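Gripper bench, notebook entry 20/04/2020
Orange fingers, both arms, cube task

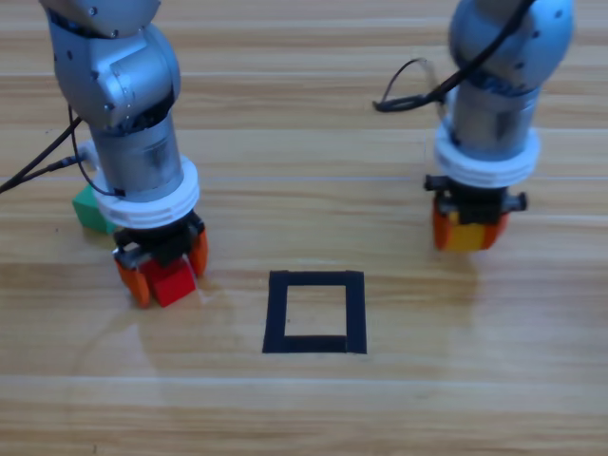

Do the softer fingers hold a cube any better than the hard ones we had before?
Slightly better on a bad approach, and no better at all on a good one, which makes me doubt they are worth the money.

Longer version for Szabolcs, who asked for it, and for me in November when I have forgotten all this.

Setup. Both arms have the same black gripper body on the white ring flange, and the orange Flekisum fingers on both. Cubes are red, green and yellow, target is the black tape square on the floor between the arms. The tape edges are not quite straight. I am leaving them, as the scoring goes by eye and I don't trust anyone's eye to the millimetre anyway, mine included.

The Flekisum sheet says the fingers are good for 3000 cycles before the tips need swapping. It doesn't say what load, what object, or what counts as a cycle. Jiahui wrote to ask and got the same sheet back. The counter on the left gripper stood at 3683 when I shut down, but that includes all the running with the old fingers, so please don't quote it as a lifetime for these.

Grip. I ran 50 picks per arm, cube put down by hand at whatever angle it landed. Left arm dropped 3, right arm dropped none. Before anyone writes "right arm better" on the whiteboard: I did the right arm second, when I had got used to placing the cubes. Same person, same cubes, wrong order. Should have alternated. Will alternate.

Tilt is what bothers me more than drops. The cube can sit crooked between the fingertips and the arm carries on as if all is well, since the only thing the controller knows is that the fingers stopped closing. A cube held crooked lands on one edge and then falls whichever way it likes. With the hard fingers a bad grip mostly failed at once and you knew about it. With these it fails later, over the square. I'm not sure I'd call that progress.

Controller. Back on the Endel box after two sessions with the Dellico. Ilir prefers the Dellico because the screens are nicer. They are nicer. It also lost the left gripper twice and gave the same error text both times, "device state unknown", which I could have told it myself. The Endel is ugly and slow to start and has not lost anything yet. Two sessions is not much to go on, I know.

Cables. The loop on the left arm wants looking at. The thin wire hangs in a loop close to the flange, and I don't like it there if we start turning the wrist further than we do now. Anastasia thinks a clip will do. I think a clip will do until it doesn't, and would sooner re-route it. Not touched so far.

Floor. The boards are glossy and the fixed camera picks up reflections of whatever is hanging over them. The yellow cube is the worst. Biljana's colour finder gave us a second yellow blob under the right arm on several runs, and the planner once went for the blob. She wants to fix it in software with a height check. A matt sheet would be quicker but then we have a system that works on matt sheets. We argued about this until lunch and did neither.

Two arms at once. Tried it near the end, red on the left, yellow on the right, one waits while the other goes to the square. The waiting works. The order is fixed in the script, though, so there is nothing clever going on and I'd ask that the write-up doesn't say "coordinated". It is two arms taking turns. The green cube wasn't part of this run.

Georgiou are offering a pair of suction heads on loan. Their video shows a cube very like ours being picked up perfectly, over and over, from the same spot. I'd say take the loan and put the cubes down crooked.

To do
Repeat the 50 with arms alternating, same cubes
Put the hard fingers back on the left only, leave orange on the right, then swap
Log finger opening at the moment of lift, see if tilt shows up in it at all (Jiahui)
Height check for yellow (Biljana)
Wire by the left flange, clip or re-route, somebody decide
Ask Flekisum again what a cycle is

Szabolcs, the run files are in the usual folder. The first four on the left arm have the wrong speed in the header, the real speed was the slow one.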